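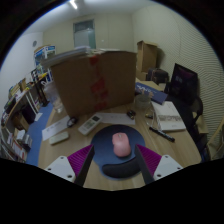 Getting the Stason Wind Ensemble to Rirnar: A Report on Planning a Two-Night Music Exchange
Senior Project Report by Eilidh Moffat
Project advisor: Domenica Thaler
Submitted Friday, February 23, 2018

Why I picked this project

I have played bassoon in the Stason wind ensemble for four years, and in all that time I never once wondered how we got anywhere. A bus showed up, we got on it, somebody handed me a sandwich, and a few hours later I was on a stage. When Ms. Thaler mentioned last spring that she would love to take the ensemble to Rirnar to play a joint concert with the youth band there, but that she didn't have the hours to set it up, I asked if I could do the planning as my senior project. She said yes so fast that I should probably have been suspicious!

The goal was to plan an exchange of three days and two nights for 40 players, with one shared rehearsal, one sectional morning and one evening concert. I was to handle the budget, the schedule, the letters home and the contact with the other band. Ms. Thaler signed anything that needed an adult's signature and went over every letter before it left the building.

First contact

I started by writing to Gebhard Marti, the director of the Rirnar band. My first email was far too long (I think I told him the whole history of our ensemble, including the year we had no tubas) and he answered it very kindly in four lines. He liked the idea, he could get Ortner Hall for a Saturday night, and he wanted to know what grade level of music we played. I hadn't mentioned the music at all.

After that we talked by phone every other week. We agreed that each band would play a short set alone and then we would join up for two pieces. Picking those two took longer than anything else in the project. His band has a huge clarinet section and hardly any low brass, and ours is close to the opposite, so on paper we fit together nicely, but a piece that works for both groups together still has to be something each group can practice alone without falling asleep. We settled on a march and a slow folk song setting. The march was his choice and the folk song was mine, and I will admit that I picked it partly for the bassoon line.

The budget

This is the part I was most afraid of. The final price came to $772 per student, covering the bus, two nights of lodging, meals except for lunch on the first day, the hall fee and our share of the printed programs. Families pay in two halves of $386, one in the fall and one after winter break. My first plan had the whole amount due at once, and Ms. Thaler asked me to picture my own mother opening that letter. I rewrote it the same night.

Moving the large instruments cost $1677 for the round trip, and I kept that out of the student price. The band boosters agreed to cover it from the spring plant sale. I had honestly believed that the timpani would go under the bus. Cyrill Riedl at Corkerer, the bus company, explained to me very patiently how big a luggage bay is and then sent me a drawing with measurements, which I taped inside my project folder. The percussion now travels in its own truck, along with the baritone saxophone and both string basses.

I kept the budget in one spreadsheet with a tab for each vendor. If I did it over I would write down the date of every quote. Two of the hotel prices ran out before I came back to them, and I lost a whole weekend to asking for new ones.

The schedule

My first draft had every minute filled from breakfast to lights out. Ms. Thaler read it and asked where people were going to eat a snack and where the reed players were going to soak their reeds. The second draft has an empty half hour before each rehearsal and a full free afternoon on Saturday. Warm-up is in the band room across the hallway from the stage, and the Rirnar students will each have one of ours as a stand partner for the joint pieces.

Ingeborg Wyss, who coaches the woodwinds over there, offered to lead the sectional for our flutes and double reeds. I am more excited about that hour than about the concert - though please don't tell the trumpets.

What I learned

I learned to put the question in the first sentence of an email. I learned that a phone call is scary for the first minute and then saves you a week. I also found out how much of a music trip is paperwork about allergies. The medical forms took me longer than the budget did, mostly from chasing the last few people down in the cafeteria, and next time I would hand them out on the same day as the music so that nobody gets their part without turning one in.

What is still open

The rooming list is not final. We need a second chaperone for the return bus, and Mr. Marti and I still have to decide who conducts the folk song. He says I should ask Ms. Thaler, and Ms. Thaler says I should ask him. I have a call with him next week and it is at the top of my list, right above the number of music stands.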